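4.2 Bottle clearing with the Monard kit

Of all the tasks we tried with the Monard kit, bottle clearing was the one we looked forward to most. Drink bottles are cheap and easy to replace, and they are awkward in every way that matters to a gripper. They roll, they flex, and many of them are see-through. The vendor, Jaramillo, lists the kit as a complete two-arm package with wrist cameras and control software, and we wanted to know how far a small lab could get with it before writing any code of its own.

Setup was a pleasure. The arms were calibrated and moving under teleoperation by late afternoon, and Miloslav Zeman, who had never used a two-arm system, was picking up bottles before dinner. The handles have very little play, and a light squeeze at the handle gives a light squeeze at the fingers – a small thing on paper, but it changes how willing people are to keep working.

We recorded 1,000 demonstrations in November with 6 operators, then trained the default policy supplied with the software, which is called Sodis. The instruction was the same every time: put the bottles in the bin. Operators were free to choose the order and the arm. As Figure 7 shows, we kept the labels on and mixed shapes freely, so a policy that had learned one kind of bottle would have little to lean on. 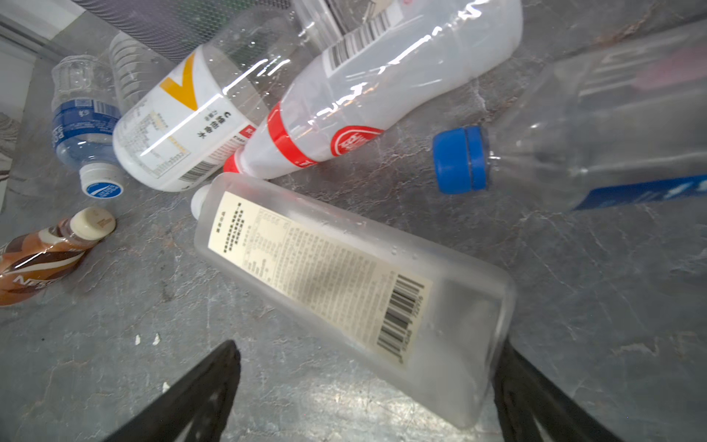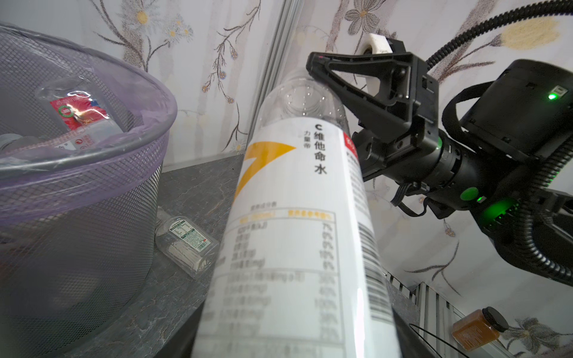
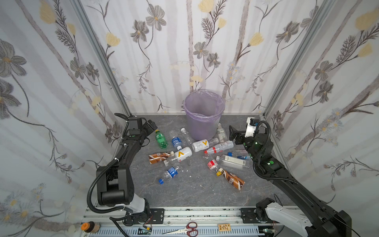

Figure 7. Bottle clearing with the Monard kit. Top: wrist view with a frosted rectangular bottle between the fingers. Middle: wrist view of a vitamin-water bottle held near its neck. Bottom: the workspace with both arms and the lined bin.

We held back 58 starting layouts for testing and ran each of them once per policy. Clear bottles lying against other clear bottles were the hardest case for both the default policy and our own baseline, Flitosia, and most of the failed grasps came from closing the fingers too early. Opaque bottles gave far less trouble. We were delighted to see the default policy try again after a miss, often from a slightly different angle, although no operator had been told to record retries.

The wrist cameras deserve a mention of their own. With them switched off, the same policy tended to stop short of the bottle or push it away – and adding 500 more demonstrations from the fixed camera alone did not close the gap. We would therefore advise new users to check the wrist camera mounts before each session and to tighten them when needed. Section 4.3 repeats the test with a single arm.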